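The man who wants to sell me a smaller electric bill has a very large electric bill of his own. He brings it up before I do. His office runs on the second floor of a former shoe warehouse, with tall windows and no insulation, and last winter one month came to $1,696.

"People love that," he says. "They think they've caught me."

I had hoped to catch him, so this was a poor start.

He runs Truvari, which sells a home energy plan for $29 a month. For that you get a yearly visit, a phone line, and a written list of what in your house is wasting power. He used to do much the same work for a utility contractor called Somidov, where the visits were free to the customer and, by his account, worth it.

"You'd get forty minutes, a bag of light bulbs and a leaflet," he says. "The leaflet told you to unplug your phone charger."

And what is wrong with unplugging a phone charger?

"Nothing. Unplug it. You'll save enough in a year to buy a cup of coffee, if you're not picky about the coffee."

It's a good line, and I suspect he has used it on customers. It also made me wonder why his own sign-up page has a whole section on standby power, the trickle that televisions, printers and game consoles draw while they sit there doing nothing. I had printed it out. He reads it over with his glasses pushed up on his forehead.

"Marketing wrote that," he says. Then, after a bit, "No, I approved it. It gets people in the door. They want something they can do tonight."

I ask how much a typical customer saves. He gives me $790 a year, quickly. I ask where the figure comes from, and he is slower with that one. It is the average from 151 households that stayed with the plan for two full years and sent in their bills. The ones who quit aren't in it. Neither are the ones who stayed but never got around to sending anything.

"So it's the keen ones," I say.

"It's the ones I have numbers for."

I point out that keen people might have cut their bills without him. He agrees that some would have. He doesn't offer to change the sign-up page.

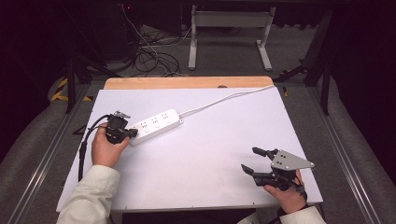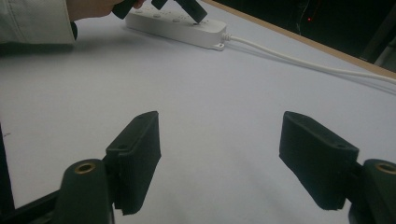

So does switching things off at a power strip save real money?

It saves a little, and how little depends on what is plugged in. An old cable box or a stereo that stays warm all day is worth cutting off at night. A lamp that is already off draws next to nothing, and a modern phone charger isn't far behind it. The big costs in most homes are heating, cooling and hot water, and none of those run through a strip. They shouldn't, either: a space heater belongs in a wall outlet.

On that much he and I have no quarrel. He gets livelier when the talk turns to water heaters, and for ten minutes he forgets to sell me anything. Most of them are set hotter than they need to be, he says, and a lot of older ones sit in a cold garage with bare pipes coming off the top. Foam sleeves for the pipes are cheap. He thinks they are the best deal in the whole hardware store.

"Nobody photographs their pipe sleeves," he says. "They buy a smart plug from Zundik and show that to the neighbors."

He does not care for smart plugs. They use a bit of power themselves to stay on the Wi-Fi, and in his experience people check the app for two weeks and then forget the password. I tell him I own four. He asks when I last opened the app. I change the subject.

What I can't get past is the monthly fee. Once you have the list, and have turned down the water heater and sealed the back door, what are you still paying for? Henare, a rival one county over, charges a single price and never calls you again.

"You're paying for someone to notice when it creeps back up," he says. "It always creeps back up. Somebody gets cold in October and moves the dial."

Couldn't I notice that myself, from the bill?

"You could. Do you read it?"

I said I would start. On the way out I passed the space heater under the front desk, running at full blast at three in the afternoon, plugged straight into the wall.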